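Intro to Automation Lab, Handout 6
Looking after the two-arm cell
Notes by Vimala Varghese (revised in June, please throw out the old copy)

Before you come in

Several of you asked me last time why we spend a whole session on upkeep when you'd all like to be writing motion code. Fair question! My answer is that I have watched very good code fail on a dirty rail, and I've watched people spend an afternoon retuning a controller when the trouble was a cable tugging on the wrist. So this session is hands on the machine. Bring a notebook, tie back long hair, leave the rings and bracelets at home.

You'll work in pairs on the cell we call Utik. The log sheet hangs by the door, and Mutua Koech keeps the spare parts drawer, so ask him before you open it (he has it sorted in a way I don't fully understand myself).

Part 1. The gripper fingers

I always start at the fingers because they take the most abuse. They close on each other, they close on soft things, they scrape along the tabletop when somebody gets the height wrong, and all that shows up along the edges sooner or later. Switch to the wrist view on the monitor and bring the fingers together slowly.
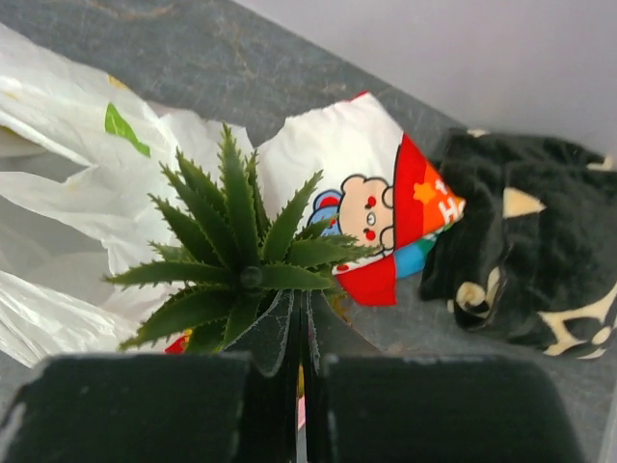
Fig. 1. Wrist view with the fingers brought in near the artificial succulent. Look at the pale worn lines on both fingers.

Scuffs like those are cosmetic and I wouldn't swap a finger for them. What I do care about is a burr you can feel. Power the arm down, wait for the lights to go off, and run a cotton swab along each gripping edge. If the swab snags, note which finger and which edge. Don't file it yourself, please, bring it to me.

Then check how the tips meet. Slide a strip of ordinary printer paper between them, close, and pull gently. It should drag evenly. If one corner slips free while the other holds, the finger screws want a look. Snug them a little at a time, going back and forth between the two, and test with the paper again.

While you have the wrist view up, wipe the lens with the blue cloth in the Pivham box. Only that cloth! Paper towels leave lint, and lint in a close-up view looks like a rope.

Part 2. The rail and the bases

Both arms sit on the toothed rail along the near edge of the table. Dust and bits of thread love to settle between the teeth, and we handle a lot of cloth in this cell, so expect thread. Use the soft brush and work from one end to the other, sweeping toward yourself. No compressed air, it just drives the fluff in deeper.

Now put a hand low on each base and rock it lightly. You're feeling for a click. Any click at all gets written down, and the base bolts get checked with the torque wrench before anybody powers up. Mwanaisha Massawe found a loose one this way last term after her group had logged 1,286 pick attempts and couldn't work out why the last 32 had all landed a hair to the left.

Part 3. Cables

I'm fussy about cables, you'll find out. Each purple one needs enough slack for the arm's full reach and not so much that it hooks an elbow or drops onto the table. The only way to be sure is to move the arm through its range at low speed and keep your eyes on the loops the whole time. One partner drives, the other watches with a hand on the stop button.

Pay special attention when the arm reaches across the table and down into something, as the right one is doing with the white bag. The cable follows the upper link and then loops down past the elbow, and that loop is the part I want you watching.
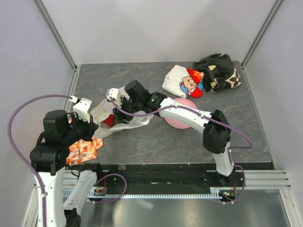
Part 4. Test run and log

Once everything is wiped, snugged and clear, load the Cerkirden test routine and run it 3 times at half speed. Same bag, same cloths, same plate every time, so that we can compare between groups. Stay outside the panels while it runs, and if you hear a new noise, stop first and talk about it after.

For the log, write the cycle counter before and after (it read 718 when I last reset it), anything you tightened, anything you only suspected, and both your names. "All fine" isn't an entry. I'd much prefer a clumsy paragraph I can use.

Peninah Kirui will be in the lab until 5 p.m. if you need the torque wrench signed out. Read the first half of the Kaijage manual before next session, the section on homing especially, and bring me one question from it.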